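Keeping the Workshops Open: A Conversation with the Director of the Wesham Craft Center

October 2019

The Wesham Craft Center occupies two floors of a former feed store near the river. It offers evening classes in bookbinding, weaving and small woodwork, and it maintains a lending library of hand tools for residents of the county. The center's director, who took up the post in April, met with the editors of this newsletter to discuss enrollment, funding and the condition of the building.

Asked what she found on arrival, the director spoke first of the waiting list. "We had nearly 100 people waiting for a place in the beginning bookbinding course," she said. "The room seats a small group, and one instructor was teaching every section. The interest was there long before I was."

The center has responded by adding a second evening session and by shortening the introductory course. The director acknowledged that the shorter format has drawn complaints. "Some of our longtime members feel that students now leave before they have learned to sew a proper text block," she said. "I understand that view. We are looking at an intermediate course to follow it."

Funding remains a concern. A grant of $2,000 from the Heltberg Fund paid for new workbenches on the lower floor, but it may not be used for salaries or heating. Class fees cover materials and part of the instructors' pay. The balance comes from the annual sale and from the rental of the upper hall.

"The roof is the item that keeps returning to the agenda," the director said. "We have patched it twice. The Nwankwo Building Company has given us an estimate for full replacement, and we will have to decide whether to borrow."

The tool library, known locally as Skuvance after the street on which it began, has its own difficulties. Planes and chisels come back dull, and clamps are often returned late. The center now asks borrowers to attend a short sharpening lesson before taking out edge tools — a rule the director described as unpopular at first and now generally accepted.

She was cautious when asked about expansion. "I would like to see a daytime program for retired residents," she said. "I would also like the stairs to be safe for them. The stairs come first."
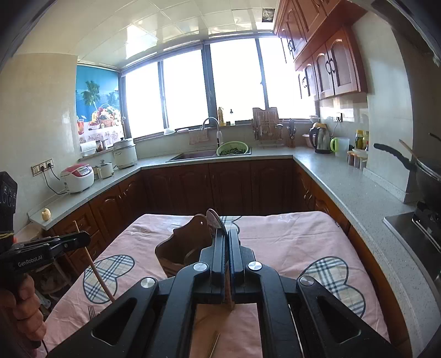
A handrail for the lower flight has been ordered, and the county has agreed to inspect the upper landing before the winter term. Registration for that term will open once the inspection is complete, and current members will receive the schedule by mail.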